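3.2 Strand width and retained strength

Strands were cut from a single side of vegetable-tanned cowhide supplied by the Reveck tannery in Brivosville. The side was conditioned in the workroom for 8 days before cutting, and the belly and neck were discarded. All cutting was done on a bench-mounted gauge with a fixed blade and a sliding fence. The fence was reset between widths and checked against a steel rule on the first and last strand of each batch.

Each strand was beveled on the flesh side only. Grain-side beveling was tried in the pilot work and dropped when it left a visible ridge in the finished four-strand braid. Strands showing knife chatter, scars, or a change in thickness along their length were removed before testing. After sorting, 100 strands remained, of which 17 were held back as unbraided controls.

Storage between cutting and braiding followed the same routine for every batch. Strands were coiled loosely, tied with waxed thread, and kept out of direct light. Containers with some air exchange were preferred over sealed ones, as sealed coils in the pilot work developed surface bloom.
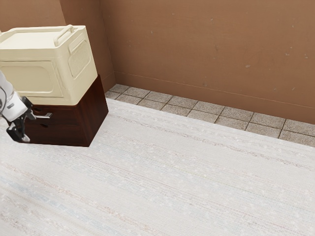 Figure 4. Lidded storage bin with a perforated side panel, on a wooden cabinet (rendered).

Braiding was carried out damp, with the strands cased in clean water and wrapped until the color had begun to return. Tension was applied by hand against a fixed hook. The Zerner method, in which each strand is pulled down twice before the next crossing, was used throughout. It is slower than the single pull described by Maldonado but gave a more even pitch in our samples, mainly in the narrow widths.

Breaking load was measured on finished braids 270 mm long, clamped at both ends over smooth drums. Braids that failed inside a clamp were excluded. Most valid failures began at a crossing, on the beveled edge of one strand, and spread to the neighboring strand 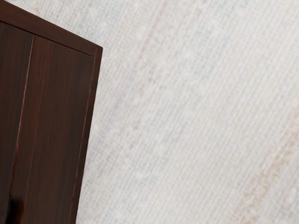 Vol. 8, p. 17

within the same pitch length. Controls failed with a longer, more fibrous tear and showed no preferred location. Narrow strands lost a larger share of their strength to the bevel than wide ones, as expected from the reduced cross-section. Dressing the braid with tallow before testing had no clear effect on breaking load, although it did reduce the noise made by the braid under load.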